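Feb 24, 2023

**To:** Solange Magalhães, Benjelloun Fund
**From:** Felicja Czarnecka
**Re:** Gradside tutoring grant, second progress report

Solange, you asked for a plain account of where the money has gone and whether I think it is working. The spending is easy. The second part I am less sure of than our first report was, and I'd like to walk some of that report back.

## Enrollment

We told you 200 students had signed up. That is still the number on the sign-up sheet. In January, 68 of them came to at least one session. Ronaldo Assunção, who runs the evening desk, thinks the gap is mostly families who filled in the form at the open house and forgot. He may be right. I called a few of them and got a mix of wrong numbers, basketball practice, and one mother who believed she had signed up for a bus pass.

I don't think we should go on using the larger figure in anything we publish.

## Reading scores

The first report said that students in the program were "reading with greater confidence." I can't find what that was based on. There was a survey, but it was handed out by the tutors, in the room, to kids who like their tutors. Of course they said they felt confident.

Ngaio Rewi has gone back through the school's own reading checks for the students who attended regularly. Some went up. So did a good many students who never came near us. Until we compare the two groups properly I would treat any claim of improvement, including ours, as a guess. 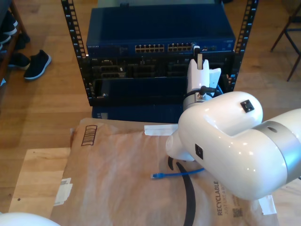 She has asked the school for last year's checks as well, so that we can see where each student started. The office agreed to this before the holidays and we are still waiting. I have written twice.

## The Prorel software

You will remember that Prorel was added late, on the promise that it would save the tutors time on lesson planning. Chia-hao Kong kept notes for us during January. His tutors spent as long fixing the suggested lessons as they used to spend writing their own, and the passages for older readers were dull enough that two tutors stopped using them. The company's view is that we need more training. That training costs extra.

I would not renew. If you feel strongly that we should, I'd want to see results from a program of our size first, and Prorel has not sent any.

## Money

- Tutor pay is on budget.
- Snacks are over, and I am not going to apologize for that one, as attendance drops when they run out.
- Room rental at the Walter building went up at the new year. We were not told in advance.
- $2279 set aside for the parent workshops is unspent. Only one workshop was held and it was thinly attended.

I would like your permission to move the workshop money into tutor pay.

## Next steps

Ngaio will finish the comparison once the school sends its records. Ronaldo is cleaning up the enrollment list and will drop anyone we can't reach. I'll hold off on the summer proposal until both are done. The draft we have now leans on the old numbers and I don't want my name on it as it stands.

Receipts are in the usual folder, apart from the January room invoice, which Walter has yet to correct.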